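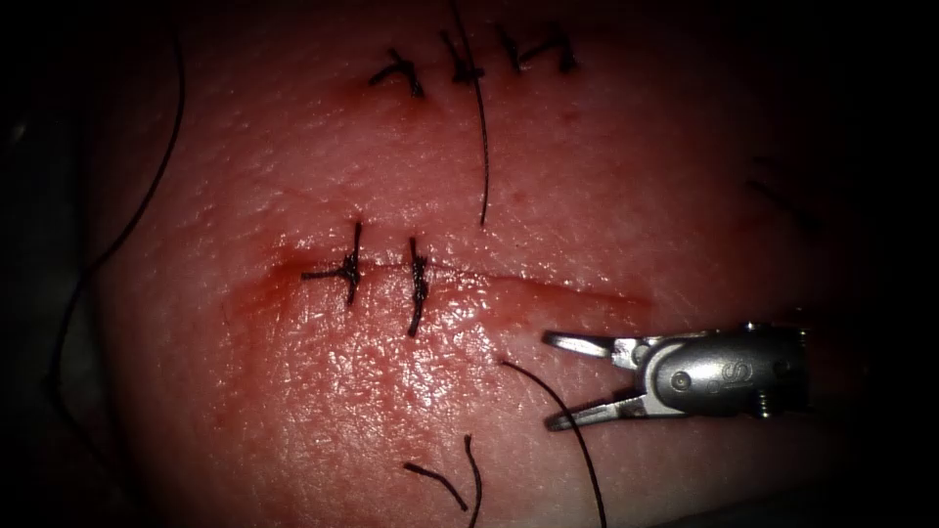 Mandla Mokoena reckons the Ukness kit is fine if you only want to learn one knot and never look at it again. Bit harsh. I've had mine 2 weeks now, most evenings after tea, and I'd go higher than that.

So. Ukness suture practice kit, the smaller one. Ordered on a Monday, came in a padded bag, no box to speak of. Inside: needle holder, toothed forceps, scissors, a pad, a bundle of thread packets, a folded sheet of instructions that has clearly been through a translator twice. "Hold the needle by his middle." Fine, got it.

**Needle holder.** Best bit of the whole thing. Ratchet clicks shut properly and lets go when you ask it to. Slightly stiff for the first couple of days, then eased off. My old Idier one slipped from the day I got it and I put up with it for a year, more fool me.

**Forceps.** Meh. Tips don't quite meet. Usable if you squeeze a bit harder than you should, which is a bad habit to pick up and I've now picked it up.

**Scissors.** Blunt. Went back to the kitchen pair by day three.

**Thread.** Plenty of it, and the braided stuff is kinder than the nylon when you're starting — holds the first throw while you faff about with the second. The nylon springs open if you so much as breathe. Needles come already attached, and they do go dull, so don't try to get a whole week out of one.

**Pad.** Grips well. Tears if you pull your bites too close to the edge, but so does everything at this price. Murum pads are tougher and cost nearly as much as this entire kit. Wash it in cool water, dust with cornflour, keep it off newspaper becuase the ink comes up and stays.

Unai Montoya lent me his Raptis set to compare. Nicer steel, nicer case, scissors that cut. Also well over double the money. If you're on a course and it's going to get used till summer, maybe. If you just want to turn up to the practical in March not shaking, no.

What I'd change — proper scissors, and a second pad instead of all that nylon. And a case! Everything lives in a sandwich box at the moment.

Spare pads are sold seperately, by the way, and were out of stock both times I looked. Worth adding one to the basket first time round if they've got any.

Four stars. Three if you need the scissors.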